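Dreltari Opens Expanded Test Laboratory in Zurnbridge for Household Surface Materials

ZURNBRIDGE, March – Dreltari, a supplier of coated panels and work surfaces for homes, schools and child care centers, has opened an expanded test laboratory at its Zurnbridge site. The laboratory will handle stain, scratch, heat and cleaning tests for all Dreltari panel lines, including work previously sent to outside facilities.

The expansion adds 787 square feet of floor space and two climate rooms. Temperature and humidity in each room are controlled separately, so that sample sets can be conditioned at different settings before testing. Samples are weighed and measured on entry, conditioned, tested, and measured again after a rest period.

The first product line to go through the new laboratory is Bilholm, a matte panel range for tables, counters and shelving. Under the current test plan, each Bilholm finish is subjected to 2000 wipe cycles with a standard cleaning cloth and a mild detergent solution. Gloss is read before the first cycle and after the last. A finish is rejected if the change in gloss exceeds the limit stated in its data sheet.

"The previous layout required us to move samples between buildings during conditioning, and that added error to the readings," said Carola Ostermann, head of materials testing at Dreltari. "All steps are now carried out on one floor. We expect less spread between repeat tests of the same batch."
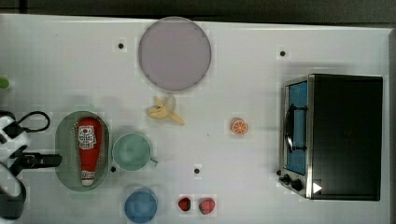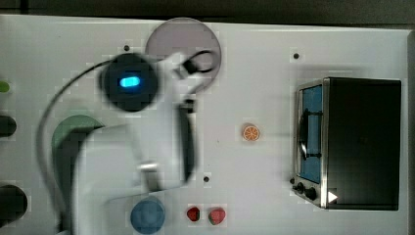

Stain testing covers 43 substances, among them coffee, mustard, beet juice, washable marker and cooking oil. Each substance is applied in a measured amount, covered with a glass cap and left in place for a set time. The surface is then cleaned in stages, starting with water and ending with a solvent. The stage at which the mark is removed determines the rating. Ratings are recorded by finish and by batch and will be included in the data sheets supplied with each order.

Edge sealing is tested separately. Cut panels are held upright in water, and swelling is measured at fixed points along the lower edge. The method was developed with Engelhardt, which supplies the edge tape used on the Bilholm range.

"Most complaints we receive about panels concern the edge," said Arnar Nørgaard, product manager for Bilholm. "The test plan gives the edge the same weight as the face."

Customers may request test records for any batch delivered after the opening of the laboratory. Requests should state the batch code printed on the packing label. Records for earlier batches remain available in the previous format.

Media contact: Press Office, Dreltari, Zurnbridge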